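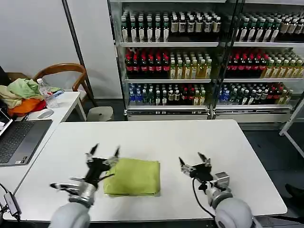 *Haiyan Jiang*

Questions people ask before their first swim at Altomcombe, with my answers. I have been getting into the lido there for 30 winters, and most of these are shouted at me while I am trying to find my other sock.

## Is it heated?

No. There was a boiler once. It is now a very large ornament behind the ticket hut, and children are told not to climb on it.

## How cold does it get?

In January the water can drop to 2 degrees, at which point the thermometer on its string starts to look like a threat. Summer is kinder. If you are new, begin in summer and keep turning up as it cools. People who begin in January tend to begin once.

## How long should I stay in?

Less time than you want to. A couple of minutes is plenty for a first go in cold water. You will feel marvellous and decide to do another length, and that feeling is a poor judge. Get out while you are still enjoying yourself.

If you have a heart condition, asthma, high blood pressure or anything else your doctor frowns about, ask the doctor first. I am a retired piano tuner.

## Can I jump in?

Please don't. Cold water makes you gasp, and you want your mouth well above the surface when that happens. Use the steps at the shallow end, breathe out slowly, swear if it helps. The lifeguards have heard it all, and Jinlong Tang has taught them some new ones.

## What do I need to bring?

- A costume. Any costume.
- A bright hat, so you can be seen.
- Two towels, one to stand on. The concrete is worse than the water.
- A flask of something hot.
- Loose clothes with no buttons. Your fingers will not be doing buttons.

Leave the skinny jeans at home. I once watched a grown man lose an argument with a pair for a quarter of an hour.

## Do I need a wetsuit?

Wear one if you like. There is a certain sort of swimmer who will give you a look. You will be warm and they won't, so I'd call it even.

## Which towel is best?

An old thin cotton one. The thick fluffy kind takes up your whole bag and is still damp on Sunday. Changing robes are very nice if you have the money, though they do make everyone look like a boxer who has lost.

## Can I have a hot shower straight after?

Wait a while. You carry on cooling after you get out, and a hot shower on top of that can make you faint. Dry off, dress from the top half down, put a hat on and drink your tea. The showers are coin-operated anyway, and one of them takes the coin purely as a donation.

## Why is everyone shivering and eating cake?

The shivering is your body warming itself back up and usually passes. The cake is Xiuying Cai's. Hers is the ginger one in the blue tin. There is sometimes a second cake, in a second tin, and we are polite about it.

## Am I too old?

I am 68 and I am not the oldest in the slow lane. I am not the slowest either, whatever Jinlong says.

## What are the lanes?

Slow, less slow, and the one by the wall where Shota Hirano goes up and down like a ferry. He is doing 1,000 lengths for the hospice and will not stop to chat. Everybody else will - bring that flask.

## Can I bring the dog?

To the fence, yes. In the water, once a year, on the last day of the season before they drain the toddlers' pool. It is the best-attended event we have.

## Where do I park?

Along the lane, on the church side. The farmer on the other side owns a tractor and has very little patience.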